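Pritcombe Facilities Help Desk
Ticket: Label printer on second floor drops off the network every morning
Status: Resolved
Priority: Normal
Location: Stelotwood building, shipping office
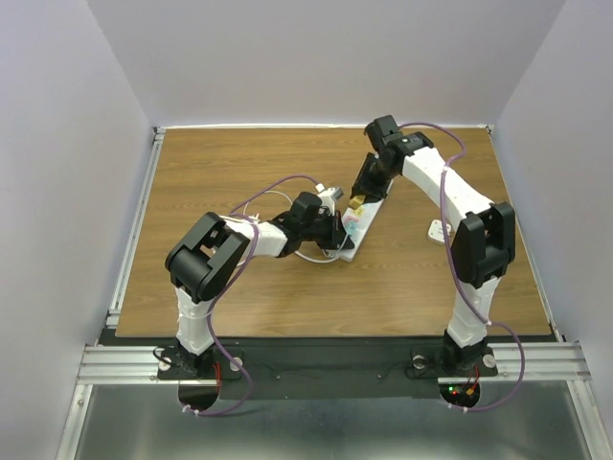
Opened by Yesenia Tlapale | July 23, 2019 | Shipping

The label printer by the window shows as offline when the early shift logs in. Restarting it brings it back and it stays up for the rest of the day. Jobs sent before the restart sit in the queue and then all print at once, so we end up with duplicate labels. It has done this every workday since the desks were moved. We print over 200 labels before lunch and the delay holds up the first pickup.

Already tried: new network cable, different wall jack, deleting and adding the printer again on my PC.

Reply, Damián Arriaga, IT
Please print the configuration page while the printer is offline, before you restart it. Hold the feed button until the light blinks, then let go. I need the IP address line and the lease line. Also let me know if the other PCs lose it at the same time.

Reply, Yesenia Tlapale
All the PCs lose it. The page printed this morning has an address ending in 32. After the restart it ends in 21. The lease line is blank on the first page.

Reply, Damián Arriaga, IT
The queue on the print server points to 21. The printer is asking for an address at power-up and taking whatever it gets, and the reservation only applies on the second try. I checked the server log and the first request comes in while the switch port is still starting. So the printer and the switch are both losing power overnight. Is anything in that corner on a timer or a shared strip?

Reply, Jacinto Bermúdez, Shipping
The switch and the printer went onto the same strip when we moved. The last person out turns the strip off at night. It was in the closing checklist from January, for the space heaters.

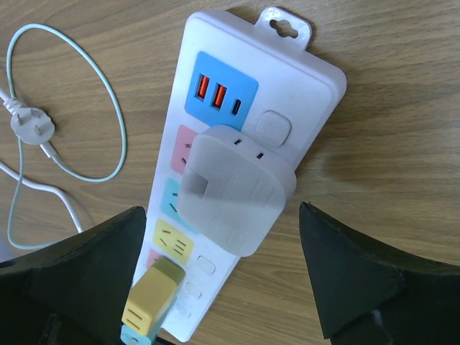 White power strip with USB ports and a plug-in adapter.

Reply, Damián Arriaga, IT
OK, that explains it. Changes made today:
1. Switch moved to the wall outlet behind the file cabinet. Please leave it on.
2. Printer set to a static address ending in 21, DHCP turned off.
3. Old jobs cleared from the queue.
4. Port on the print server renamed so it matches the new label on the printer.

Heriberto Nava will take the strip off the closing checklist.

Reply, Yesenia Tlapale
Online at login for 3 mornings in a row. No duplicates. You can close this.

Closed by Damián Arriaga
Category: Network / Printing
Related tickets: none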